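Tempo de leitura: 2 minutos

Bolsa-balde (também chamada bolsa-saco) é a bolsa de corpo cilíndrico ou levemente cônico, fundo firme e boca fechada por cordão. Eu confesso que demorei a gostar dela, achava mole demais, e hoje tenho três penduradas atrás da porta!

O que separa a bolsa-balde de um saco comum é a base. Nas boas, o fundo é uma peça inteira costurada por dentro, e a bolsa fica de pé sozinha (nas ruins ela tomba e espalha batom pela calçada, já passei por isso). O cordão corre por ilhoses de metal ou por fendas no próprio couro, que eu prefiro, porque ilhós barato descasca.

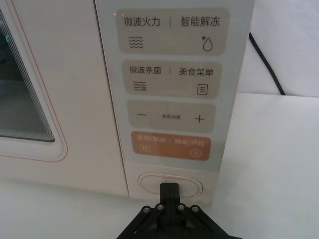 Por Lucía Peñalver | 23 de setembro de 2023, sábado

Quanto aos modelos, a Helmont faz a versão rígida, com alça curta, e a Markis faz a molenga, em camurça, que cede bastante com o uso. A Collado vende uma pequenininha por 300 euros, linda, mas não cabe nem um guarda-chuva. Já a Trostinitz em couro trançado passa dos 2.000 e eu só olho mesmo.

A alça costuma ser regulável, com 11 furos na minha Markis, e chega a 90 centímetros no ponto mais longo, bom para usar atravessada. Para guardar, encha com papel de seda e deixe o cordão frouxo, senão a boca fica marcada de pregas.

Contato | © Todos os direitos reservados | Voltar ao topo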